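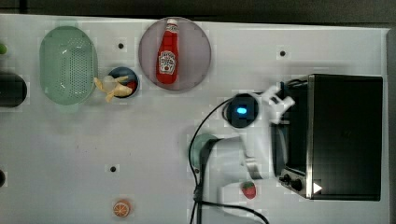 Last edited: April, by Aisling K.

gromisar-toaster-faults
README / data card

Read the "known problem" part before you train on any of this. Please.

What this is

Teleop and policy runs on the kitchen table cell, the ones where something tripped or we think something should have tripped. 748 episodes total. 138 of them end in a protective stop. The rest are either near misses somebody flagged from the top camera or clean runs kept in for comparison. All one arm, one table, one toaster oven. The oven stays put, food and dishes get moved between episodes.

Split out of the main Gromisar set after the Sunday incident so people would stop pulling it in by accident. Episode ids were kept, so gaps in the numbering are normal.

Known problem – force spike at the oven

Short version: arm reaches for the oven, gripper closes against the left side of the body near the upper left corner (as seen from the top camera) and keeps pushing. Controller reports normal contact force the whole time. Then the joint torque limit catches it, late, and everything stops. On Sunday the oven had slid a good way before the stop came in and one finger was bent.

Cause, as far as we know it: the wrist force reading freezes. The last good value gets repeated, with fresh timestamps, so the watchdog is happy. Finbarr found it by plotting wrist force against joint current for the same episode. Current climbs, force is flat as a board. Once you've seen it you see it everywhere.

Why it freezes – two theories, neither closed.
1. Cable. The wrist cable runs in a loop down the side of the arm and has enough slack to get pulled when the arm stretches toward the oven. Clodagh can sometimes get a freeze by tugging it by hand. Sometimes.
2. Driver. The Zallgate driver holds the last value on a dropped packet and doesn't raise anything. Confirmed in the code. So even if the cable is the trigger, the driver is what turns it into a safety problem.

The blue light on the wrist module is no help. Stays on during a freeze. Do not use it as an OK signal, several of us did.

Stopgap in place now

- speed cap on any move into the oven zone
- driver patch: 2 repeated readings in a row = fault, stop
- cable re-tied with less slack (not a fix)
- e-stop in hand for policy runs, no exceptions, yes also for "just one quick one"

The patch makes false stops. The sensor really does repeat a value now and then when the arm is standing still. Live with it for now. Saoirse is working on a version that only checks while moving.

Objects

Toy food, dishes, the ketchup bottle. Object list per episode is in objects.csv but it was filled in by hand at the end of the day and is wrong in places, mostly missing the small stuff like the strawberry. Things sitting at the edges of the table often didnt get listed at all. If you need object labels, redo them from the top view.

Worth knowing: small items close to the base of the oven end up under the arm during the reach. In a few near misses the operator was steering around one of those and came in at a bad angle. Flag is low_clearance.

Fields

episode_id – from the main set
end_state – ok / near_miss / pstop
wrist_force – raw, INCLUDES frozen values
wrist_force_valid – 0 where we think it is frozen. Derived from joint current, so not perfect
joint_current – trust this one
operator_note – free text, some rude
low_clearance – 0/1, set by hand

Longest frozen stretch is 3788 samples, and that episode is marked ok because nothing was touched. So filtering on end_state does NOT get rid of the problem. Use wrist_force_valid.

Don't

- train a contact model on wrist_force without the mask
- report stop rates from this set as if they were cell stop rates, it was picked for failures
- copy the driver version from these logs to the Brarix cell. It has the hold-last-value bug.

Still open

Replacement cable ordered from Amrani, not here yet. Bent finger swapped, old one is in the drawer under the bench with a tag on it, please leave it there, Ailbhe wants to measure it. Nobody has checked wether the runs in the main set from before the split have frozen stretches too. Probably they do.

Questions about labels: Aisling Kinsella. About the driver: Saoirse Hennessy. If you get a stop in the oven zone with the patch on, save the log before you reset, the reset wipes the buffer.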